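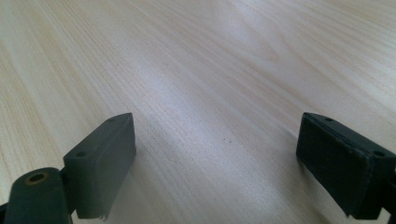 Slide 1. Pale wood, straight grain, running to wavier streaks further up.

Print this page | E-mail this page

August
By the fixtures secretary, Senthorpe Tennis Club

Speaker notes: what we learned from a summer of club singles

(Start on time, 7.30. Water on the left. Don't read the slides out.)

Evening, everyone, and thank you for coming in when it's still light enough for a set outside. I've got twenty minutes on the singles ladder and then I want to hear from you, because some of you played far more of it than I did.

Quick background for the new members. The ladder ran from the spring until last weekend, and we had 70 players on it, juniors and vets included. Every match was best of three with a tie-break in the third. You wrote the score on a card and put it in the box, and I typed them all up. Yes, even the ones in green felt tip.

NEXT SLIDE

So, the cards. Between us we played 1,719 games. I love that number! It covers everything, from the double bagels (no names, you know who you are) to the final at Dow, which went to nine-all in the tie-break before anyone got a match point. If you missed it, ask anybody who was on the bank. I lost my voice.

Of those games, 83 went to more than three deuces. I only know this because there was a box on the card for long games and you filled it in, bless you. I thought people would ignore it.

(Pause. Someone will ask which match had the most. It was the first-round one on court two, the windy night.)

NEXT SLIDE

Serving. This is the bit I really wanted to talk about. We asked you to note down double faults, and the pattern is lovely. They bunch up at the start of the second set. Not by a huge amount, but it's there on card after card. My guess is that people win the first set and start going for the second serve, or lose it and get tight. I've done both in one evening.

What worked for those who fixed it:
- a slower second serve with more spin, aimed at the middle of the box
- the same number of bounces before every serve, first or second
- practising second serves only, a whole basket, before hitting a single first one

Try that last one. It's dull for ten minutes and then suddenly your arm knows what it's doing.

NEXT SLIDE

Away matches. We took teams to Kurnano and to Groro, and both clubs looked after us brilliantly. Kurnano is clay, real clay, and we slid about like calves for the first half hour. By the doubles we'd got the hang of it and took two rubbers off them. Groro is fast and low and has a tree that hangs over the far corner of court four. Play to the other side. I mean it.

The return fixtures are here in spring. Please put your name down early if you'd like to play, and if you can bring a cake, tell me which one so we don't end up with five lemon drizzles again.

(If running late, skip to the ladder for next year.)

NEXT SLIDE

Next year. Same format, with one change: challenges have to be played within a fortnight, and if rain gets you twice you may use the indoor court at Dow. Bring your own balls. The sign-up sheet is by the door, and the pen is on a string this time.

Questions. Then the bar's open till ten.

Print this page | E-mail this page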